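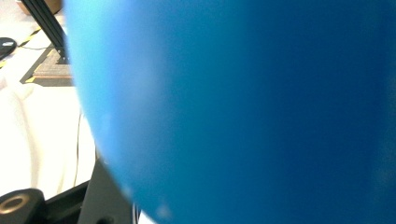 Sorting the play equipment at the Cirnside hall has taken up most of my evenings since April, and the inflatables were the slowest part. I had assumed that anything round could go in one net and be dealt with later. It could not. Size, surface and colour all affect how a ball is stored and how quickly it can be found again. A plain blue one with a matte surface and no printing is easy to pick out by colour, but it gives you nothing to read, so the size and the pressure have to be recorded somewhere else. I now keep both on a card tied to the storage net.

Home
Storage
Floors
Repairs
About

Reading time: 2 minutes

The card holds four entries: diameter when full, date last topped up, valve type and shelf. Diameter is the one that matters. I measure it by standing the ball between two vertical boards and reading the gap with a steel rule, which is more repeatable than a tape round the middle. Three readings, turning the ball between each, then the mean. If the three differ by more than 18 mm the ball is out of shape and goes to the bottom shelf.

Pressure is harder. The gauge on the Dvorak pump is graded for tyres and barely moves at the pressures a soft ball needs, so I stopped using it and went by diameter alone. Fill to the figure on the card, wait overnight, measure again. A small change is normal on the first night because the skin relaxes. If it is still shrinking on the third night I look for a leak with soapy water, starting at the valve.

Temperature gives false results. The store at the back of the hall is unheated and the main floor is not, and a ball moved from one to the other will change size without losing any air. I lost two evenings to this before I wrote it down. Measure in the same room every time.

For shelving I used a Feltemard rack, part 1218, with the middle shelf removed. The remaining gap takes the larger balls without squeezing them. The shelf edges are sharp as supplied - I went over them with a file and then fitted split foam pipe cover, which has stayed put so far.

Still to do: the nets. The Emville ones have a drawstring that frays at the toggle, and I have not yet found a cord of the right thickness. I will also need more cards, as the first pack of 200 is going faster than I expected.

Contact | Copyright Cirnside Store Notes | Back to top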